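Two Arms, One Table: A Review of the Bundance Tabletop Pair

I have been reviewing things for kitchens for long enough that my own is mostly other people's ideas of what I need, and I will admit that when the Bundance people asked whether I'd like some time with their two-armed tabletop setup I said yes before I had read to the end of the message. I wash a lot of dishes. I put away a lot of dishes. My husband cooks as if pans were free, and the thought of a machine that would clear the table while I sat down with my tea was more than I could resist.

So let me say right off what kind of chores we're talking about. The Bundance will pick up light things from a table and put them down somewhere else on the same table. It will stack cups, set out bowls, and move a folded dish towel from one side to the other. You teach it a job by guiding the arms through it, over and over, and then it has a go by itself. The booklet (a nice one, with large type, written by somebody who has met a beginner) suggests 110 rounds of practice for a simple job, and I did every one of them for cup stacking, over several evenings and a good deal of toast.

What did I get for that? I kept a tally on the back of an envelope. Out of 110 tries on its own, the Bundance stacked two cups properly 77 times. That's better than I expected, and I found myself cheering for it the way you would for a toddler with a spoon. The other tries mostly went wrong at the same point: the fingers came down a little off to one side, nudged the cup along, and closed on nothing. Then the arm would lift, travel across very gracefully and set down its handful of air – which made me laugh the first few times and sigh after that.

Speed is the other thing. A stack of two takes it longer than it takes me to clear the whole table, rinse, and wipe down. I know it's not a race, and Eimear Cullinane, who looks after customers at Bundance and was patient with me on the phone, pointed out that I'm free to do something else in the meantime. True enough, but I didn't feel easy leaving the room.

I also had a Cunia single arm on loan in March, so I can compare a bit. The Cunia is quieter and takes up less of the counter, and its fingers are gentler on thin rims. With one arm, though, it can't steady a bowl while it drops something in, and that turned out to matter far more than I'd have guessed. If you have the room, two arms are worth having. 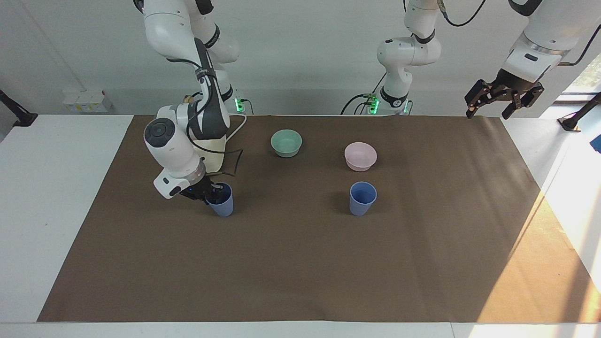
Wálter Mamani
Kitchen and Home Reviewer

Cups and bowls are where I'd tell anyone to start. A plastic tumbler that's wider at the top gives the fingers a rim to take hold of, and a plain brown mat underneath is a kind surface to practice on. Bowls are harder. The shallow ones with a flared rim need the wrist tipped just so, and I never got it past one good lift in three. Glassware I didn't dare.

Sunlight bothered mine in the late afternoon, and I did better with the blind half down. Give it a sturdy table too, as the cheap folding one from Sheehan that I tried first had a wobble in it that spoiled a whole evening's teaching.

The price is $628 a month to rent with both arms, plus delivery, and Bundance will send someone to set it up if you're anywhere near Endport. For a small workshop with the same few light parts to move all day, I could just about see it. For a household I can't yet, much as I enjoyed the company. It doesn't scrape a plate or load a rack, and the greasy roasting pan is still mine.

Three stars out of five, and I'd gladly try the next version.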